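Maintenance thread for the two-arm booth at Damatholm, 17th January. Posting it so the Vinolier crew can copy the setup.

Start at the rail. Both arms sit on black mounting plates on the same aluminum rail along the front. I check every plate bolt before power goes on. Last month the right plate had crept 2 mm and the shelf positions were all off.

Plates first, software second. I lost 30 minutes once doing it the other way around.
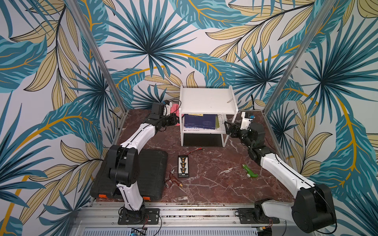
Next is cable slack. Run each arm slowly to its farthest reach and watch the thin black cable near the wrist. If it goes tight before the arm stops, let out more at the base and try again.

The red and black bundle by the left base gets its own tie. Don't tie it to anything that moves.

Grippers: wipe the fingers, open, close, repeat 3 times. Cloth is the hardest thing we ask them to hold. Lint builds up on the finger pads and the grip gets weak — a dry brush takes it off.

We log cycles in Fumlow. The left gripper was at 875 when I last changed its pads. I'll do the right one in February.

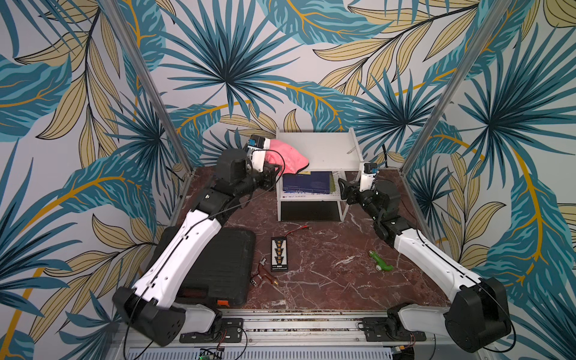 Wrist modules come last. Check that each one is snug on its mount, then rerun the Hájek calibration. If you had to tighten anything, throw out the old calibration file. Don't try to patch it.

Still on my list: a better strain relief for the left base, and a spare set of finger pads to keep at the booth. If you've found pads that hold up to towels, send me the part number.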